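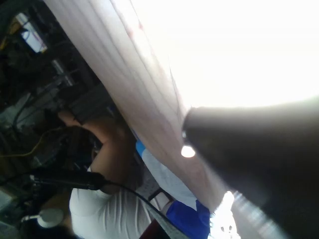 Natalia Serrano asked at the last catch-up whether the Prurkside repair sessions could go weekly before the grant runs out, and Chenxi Xiong thought fortnightly was plenty until the second room is sorted. Went with fortnightly for now. Will look at it again in February.

Progress since last report

Sessions running as planned at Prurkside. 164 people signed in, most with clothes, a fair few with curtains. Zips are still the big one. Waiting list for the zip table, not ideal.

Flanagan Street opened late, heating trouble. Two sessions lost, will be made up in spring. Turnout there lower than we'd hoped but the evening slot (6.30) does better than the afternoon.

Grolten have agreed to keep giving us offcuts. Storage is getting tight, need shelving.

Money

Spent to date £3517, of which £733 on machine servicing and £600 on room hire. Servicing came in over, two motors went at once. Would like to move the underspend on printing across to cover it, please confirm thats OK.

Not done yet

Beginners' leaflet, drafted but not checked. Feedback forms, have a pile, need typing up. Schools visit, no reply from the second school, chasing.

Next

Hemming course, four evenings. New needles and thread order. Recieved one quote for shelving, want another.

Receipts to follow seperately.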